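Textile Reuse and Sorting Program, Jamisdale and Cliltindale
Progress report to the funder, second reporting period
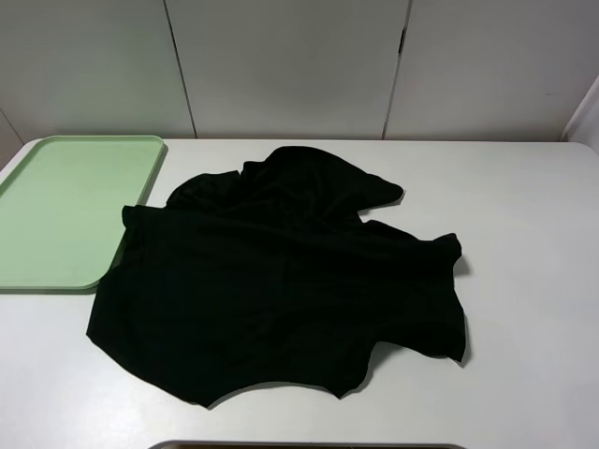
Black garment, likely a T-shirt, on a white tabletop.

Date of report: Sep 9, 2026

1. Purpose of this report

This report covers work done under the grant since the previous report. It sets out progress against the agreed milestones, spending to the end of the period, changes to the work plan and matters on which we need a decision. Definitions are the same as in the grant agreement. "Reuse grade" means a garment fit to be worn again without repair. "Fibre grade" means a garment or household textile unfit for wear but suitable for shredding or wiping cloth.

2. Collection

All 64 kerbside and shopfront collection points in the plan are now in service. The last group, in the hill streets north of Cliltindale, opened in July after the council approved the footpath permits. Emptying is done on a fixed round. The round was redrawn once during the period because the bins near the Jamisdale shopping strip were filling well ahead of the others and bags were being left on the ground beside them.

Contamination remains the main cost at this stage. The usual items are wet bedding, single shoes and small electrical goods. New labels with larger lettering were fitted to every bin. It is too early to say whether the labels have changed what people put in, and we will report on this next period.

3. Sorting

Sorting takes place at the Adams depot. Incoming bags are opened, weighed and separated first by type (tops, trousers, outerwear, household) and then by grade. The first sort is quick and deliberately coarse. Items that cannot be graded at a glance go to a second table where seams, collar, cuffs and fabric are checked under better light.

Dark cotton knits have been slower to grade than expected. Fading and small holes are hard to find on black cloth, and under the original lighting a number of these garments were passed as reuse grade and then returned by the shops. Lamps with a cooler colour were installed over the second table and the written grading guide was amended. Returns for this reason have fallen, although the shops have not all kept records in the same form and we do not wish to put a figure on the change yet.

The baler was out of service for 4 days with a failed hydraulic seal. Fibre-grade stock was held in cages during that time and cleared afterwards. No collections were cancelled.

4. Fibre outlet

The supply agreement with Gastex for fibre-grade cotton has been signed. It allows us to deliver up to 45 bales in each quarter. Bales must be at least nine-tenths cotton by weight, free of zips and metal buttons, and dry on delivery. Two trial loads were sent. The first was accepted in full. Part of the second was rejected for excess polyester, and the cost of return freight was met from the contingency line.

There is still no local outlet for mixed-fibre outerwear. It is being stored at the depot, which has room for the present rate of intake until the end of the next period. If no buyer is found by then, disposal will have to be paid for, and this was not allowed for in the budget.

5. Training

The short course in grading and safe lifting has been run at both sites. The section on lifting was rewritten following a minor back strain at the depot, which was recorded and reported in the usual way. No working time was lost.

6. Budget

Spending is below plan overall. Wages and vehicle running costs are on budget. Equipment is under budget because the second set of scales has been ordered but not yet invoiced. Contingency is over the amount set for this period, owing to the baler repair and the return freight noted above – both were paid within the total for the line.

7. Changes to the work plan

The household survey has been moved to the next period. The draft questions overlapped heavily with those in the council's own waste survey, and we would prefer to see those results before going to the same households again.

8. Decisions requested

Approval to move unspent equipment funds, once the scales are invoiced, to lighting at the first sorting table.

Approval of the revised date for the household survey.

Advice on whether disposal of mixed-fibre outerwear would be an allowable cost under the grant, should it be needed.

9. Next period

Work will centre on contamination at the collection points, a common returns form for the shops, and the search for an outerwear buyer. Monthly weights by grade will be supplied in the same spreadsheet layout as before.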